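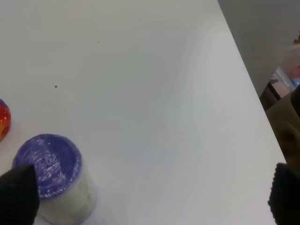 Chapter 7
Surface Finish and the Cleaning of Work Surfaces

7.1 Scope of the chapter

A work surface is any level surface on which material is handled, weighed, cut, mixed or set down. Chapter 6 dealt with the load a work surface must carry and with the frames that hold it up. The present chapter deals with the top face alone: how rough it is, how it reflects light, how soil attaches to it, and how soil is removed. Floors and walls are left to Chapter 9.

The reader should be able, at the end of the chapter, to do the following:
state the difference between roughness and waviness;
explain why a matte finish and a glossy finish of the same color call for different inspection lighting;
classify a soil as loose, bonded or absorbed;
write a cleaning schedule for a room with more than one type of surface.

7.2 Terms used

Roughness is the fine, closely spaced variation in the height of a surface. Waviness is the variation over longer distances, such as the slight dip left when a panel sags between supports. A surface may be smooth to the fingertip and still be wavy, and the two are measured separately.

Gloss is the share of incoming light that a surface reflects in the mirror direction. A matte surface scatters most of the light it reflects over a wide range of angles. Gloss and roughness are related, but one cannot be worked out from the other without knowing the material and the coating.

Soil is any matter on the surface that is not part of the surface. The word carries no judgment about whether the matter is harmful. Flour on a bakery bench is soil once the batch is done.

Contrast is the difference in lightness or color between a soil and the surface under it. Pale surfaces give high contrast with dark soils and low contrast with pale ones – salt, starch and most plaster dusts are easily missed on white. A room in which both kinds of soil are expected may need surfaces of two colors.

7.3 How soil is held

Loose soil rests on the surface under its own weight, helped by weak static and surface forces. It can be lifted with a dry cloth or a vacuum nozzle. Fine particles are harder to lift than coarse ones, for their weight falls off faster with size than the forces that hold them.

Bonded soil is held by a film. The film may be oil, sugar, protein or a mineral left behind by hard water. Wiping alone spreads it. The film must first be softened or dissolved, and the cleaner must be left in contact long enough to do so.

Absorbed soil has passed below the surface. Stains in unsealed timber and in worn coatings belong to this class. Cleaning may lighten them but seldom removes them, and the usual remedy is to refinish or replace the top.

A soil may pass from one class to the next. A drop of fruit juice is easily wiped away when fresh, leaves a bonded film as it dries, and may be absorbed if the coating is scratched. Delay is therefore one of the main factors in cleaning cost.

7.4 Case study: the Yensuk packing room

The Yensuk packing room handled dried fruit and spice on 18 benches of equal size. All were wiped at the end of each shift with the same cleaner, and complaints of carryover between products continued. Anong Petchrat, then in charge of hygiene for the site, had every bench inspected under a lamp held low to the surface, first after the normal wipe and again after a second wipe with a longer contact time. The results were entered on the Tumine form, a version of which is printed at the end of the chapter.

The inspections produced 736 entries. Most of the soil found after the normal wipe was bonded, and most of it lay near bench edges, where the cloth was turned. The contact time was lengthened and the wiping pattern was changed to finish with a separate pass along each edge. The cleaner itself was kept.

Two points from the case are used later. The first is that the soil was classified before any change was made. The second is that low-angle light was used for inspection only – the ceiling lights were left as they were for normal work.

7.5 Order of topics

Section 7.6 covers the measurement of roughness with a contact stylus. Section 7.7 covers gloss and inspection lighting. Cleaners and contact times are treated in Section 7.8, and Section 7.9 sets out the layout of a cleaning schedule. Readers who have worked through the Duton exercises in Chapter 2 may pass over the review of averages at the start of Section 7.6.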